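How Do You Shop for a Robot?

Money and Machines, Part 4
For readers ages 9 to 12
Written by Heike Albers

Suppose a school kitchen wants a robot arm that can work at a refrigerator. The kitchen has money to spend, but not an endless amount. Before anyone orders a machine, somebody has to make a plan. Engineers often begin on a computer, in a pretend kitchen called a simulation.

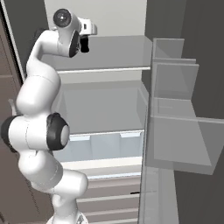
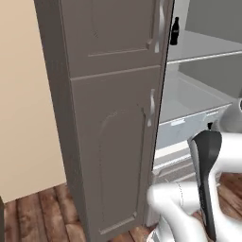

Both pictures come from a computer simulation. Each has a white robot arm at an open refrigerator.

Step 1: Write down the job

"Help in the kitchen" is too big to plan for. A better job is "take one bottle off the refrigerator shelf and set it on the counter." A small, clear job tells the planner what the arm must reach, how much it must lift, and what it must not bump.

Step 2: Measure the space

A robot arm bends at its joints, the way your arm bends at the elbow. Joints stick out when they bend, so the arm needs room on its sides as well as in front. Look at the second picture. A tall gray cabinet stands right next to the refrigerator, and the arm's rounded joint comes very close to it. A planner would write that down.

The open door matters too. It takes up floor space, and its bins are things the arm could hit.

Step 3: Choose the fingers

The part that grabs is called a gripper. The grippers in the pictures have black fingers. Two straight fingers can suit a bottle, but a bag of grapes or a carton of eggs may need something softer. Some kitchens buy a second gripper, and that goes on the list as a separate cost.

Step 4: Add up the whole price

Here is a practice budget for a small arm. The Kan is the arm, the Fitetti is the gripper, and the Uveck is the stand that holds everything up.

Kan arm: $3,710
Fitetti gripper: $648
Uveck stand: $68
Total: $4,426

The arm costs the most, but it can't do the job alone. A budget that lists only the arm would be $716 short.

Step 5: Plan for later

Machines have costs after the first day. Finger pads wear down. If a set of pads costs $12 and the kitchen uses four sets a year, that is $48 every year. Electricity, repairs and training for the cooks go in the plan as well - each on its own line.

Why test on a computer first?

A simulated arm can bump a simulated cabinet and nothing breaks. Planners can try a longer arm or move the stand before they pay for anything. A simulation can still be wrong. Real bottles slip, and real doors can swing farther than expected. A careful buyer asks to see the real arm do the real job before paying.

Try it yourself

Ester is a pretend robot that will water the plants in your classroom. Write her job in one sentence. Measure the space she will need. Then make a list of everything you would have to buy, including the parts that wear out. Trade lists with a partner and look for anything missing.

Words to know

Budget: a plan for spending money
Gripper: the part of a robot arm that grabs
Joint: a place where the arm bends or turns
Simulation: a copy of a place or a job, made on a computer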